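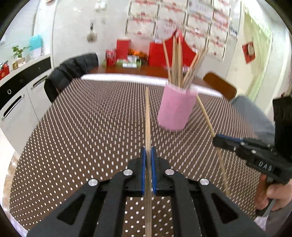 There was no point counting litter on Stondby beach, one dog walker told us on the first morning, when anyone could see it was all chip forks and bottle tops. We wrote this down because it gave us something to test. Chip forks and bottle tops were common, but they were not the largest group in either of our surveys at Stondby.

Litter on Two Beaches: Stondby and Gillevholm
Group project report, Geography and Environment, Trorkovell College
20 April 2026

Background

Stondby is the main beach for Trorkovell. It has a car park, a row of food kiosks and a bus stop at the top of the ramp. Gillevholm is the next bay to the north and has none of these. You reach it by the cliff path or at low tide over the rocks. The two beaches face the same way and are made of the same coarse sand and shingle, so we thought that litter washed in by the sea ought to be similar on both. Litter dropped by visitors ought to be much higher at Stondby.

We had two questions. How much of the litter at Stondby is left by people on the beach, and how much comes in from the sea? Does moving the bins make a difference?

The second question was added after we had started planning. In the middle of August the bins at Stondby were moved from the car park wall to the foot of the ramp. Our first survey had already been booked for the beginning of the month, so we put in another at the end.

Method

We marked out 12 plots on each beach. Each plot was a strip running from the strandline to the back of the beach, five metres wide. The plots were spaced evenly and we used the same ones at Stondby both times, working from posts and steps that do not move. At Gillevholm there were fewer fixed points and we used paint marks on the rocks, which had nearly gone by the end of the month.

Two people walked each plot, one picking up and one writing. Anything longer than a thumbnail was counted. Smaller pieces were left out as we could not have found them all. Each item was put in one of six groups: food and drink packaging, smoking litter, wooden items, fishing gear, sanitary items, and other. Wooden items meant forks, lolly sticks, stirrers and skewers. Driftwood was not counted. If a broken stick might have been driftwood we looked for a straight cut edge, and if there wasn't one we left it out.

All surveys were done at low tide in the early morning before the kiosks opened. It was dry for all three, although there had been strong wind the night before the Gillevholm survey.

Results

The first survey at Stondby gave 535 items. The second, after the bins were moved, gave 374. Gillevholm was surveyed once and gave 292.

At Stondby the largest group was smoking litter in both surveys, followed by food and drink packaging. Wooden items came third. Most of the wooden items were in the four plots nearest the kiosks, and there were hardly any at the far end past the groyne. Fishing gear was found in every plot, mostly short lengths of rope and line tangled in weed.

At Gillevholm the order was different. Fishing gear was first by a long way. Packaging was second, and much of it was faded or had foreign labels. There were few cigarette ends and very few wooden items.

The Gillevholm total was higher than we expected. We had guessed it would be close to nothing, as few people go there.

What the kiosks use

We asked at the kiosks what they give out with food. Salgado, the largest, changed from plastic forks to wooden ones three summers ago and now uses wooden stirrers too. The staff there told us that customers often take two forks and use one. Another kiosk still had a box of plastic spoons left but said it would not be ordering more. The ice cream van gives out whatever comes in the lolly.

Several people we spoke to on the beach thought wooden forks were not really litter as they rot away. We did not have time to test how long this takes. Some of the forks we picked up were grey and split and looked as though they had been there a good while, but we can't say how long. A better project would bury some in a tray of sand and check them every month.

Discussion

The fall between the first and second surveys at Stondby was 161 items, or 30 per cent. It would be easy to say that this was due to the bins. However, the second survey was after the busiest part of the school holidays and there were fewer cars in the car park. We did not count visitors on either day, so we cannot separate the two. This is the main weakness of the project.

The drop was biggest in packaging. Smoking litter fell only slightly, which fits with the new bins having no place to stub out a cigarette. Fishing gear hardly changed, as you would expect if it comes from the sea.

Sorting was also not perfect. One pair put drinks straws under packaging and another put them under other until we noticed at lunch. We went back through the bags and corrected it for the first survey.

If we did it again

Count the people as well as the litter. Survey Gillevholm twice, and use something better than paint for the marks. Agree about straws first.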